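Ticket: Gripper loses thin cards when it opens the second time (Kinier finger set vs. Pickering finger set)
Status: Waiting for reply
Opened by: Tekle Endale, Sturnbridge
Assigned to: Percy Guzmán, Tidow support
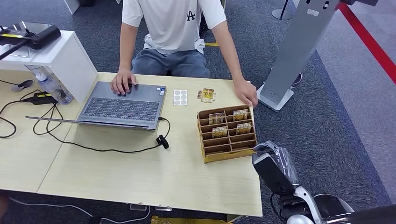
Hello Percy,

We are comparing two finger sets on the same arm, the Kinier and the Pickering. The task is simple to say. The arm takes a printed card out of a slot in a cardboard organizer and puts it in another slot. The Kinier set does this well. With the Pickering set the card comes out of the slot, but very often it falls when the arm turns.

What I have set:
Grip force 25 percent for both sets
Controller cycle 2 ms
Wrist camera off, head camera on
Same start pose, saved in the controller as "rows"

What I tried already:
1. Changed the fingers and calibrated again. No difference.
2. Restarted the controller with the laptop cable out, then with the cable in. No difference.
3. Raised the grip force to 40 percent. The card does not fall any more, but it bends and then it will not go into the slot. I put the force back.
4. Cleaned the finger pads with a dry cloth. Maybe a little better, I am not sure.

In the log I see the message "width below limit" each time before the card falls. With the Kinier set this message never comes. The log file is 2000 lines, so I attach only the part near the error.

Thank you for your help.
Tekle

Reply from Percy Guzmán, August 5, 2018

Hi Tekle,

Thanks for the clear notes. "Width below limit" means the controller believes the fingers are fully closed, so it stops pushing. The Pickering pads are thinner than the Kinier pads. If the controller still has the pad thickness of the Kinier set, it will think there is nothing between the fingers when there is a thin card.

Calibration does not change this value. You have to type it in by hand, under Tool, then Finger geometry, then Pad offset. Could you tell me what number you have there?

Percy

Reply from Tekle Endale

Hi Percy,

The pad offset was 19. I did not know this field was separate from calibration, and I could not find it in the July manual. What should it be for the Pickering set? On the bag of the fingers there is no number.

One more question. When I change this value, do I have to save the pose "rows" again, or does it stay correct?

Reply from Percy Guzmán

The bag never has it, sorry. Measure one pad with a caliper at the tip, in tenths of a millimetre, and enter that. Do not measure in the centre because the pad is a bit thicker there. Your pose stays correct, as it is saved for the wrist and the fingers are not part of it.

Please keep the force at 25 percent for the first test. If you change both at once we will not know which one helped.

Reply from Tekle Endale

I measured at the tip and entered the new value. The message "width below limit" did not come back, and the card stays in the fingers while the arm turns. I ran the upper slots first and then the lower slots.

There is still one problem, a smaller one. In the slots near the side wall of the organizer, one Pickering finger touches the cardboard and pushes the whole box a little. After this the next slot is not where the arm expects it. The Kinier fingers are narrower and do not do this. I can fix the box to the table with tape, but for a fair comparison I would have to repeat the Kinier test with the tape also.

Is there a narrower tip for the Pickering set? If not, I will use the tape, repeat both tests and write the results in this ticket. Please leave it open until then.

Tekle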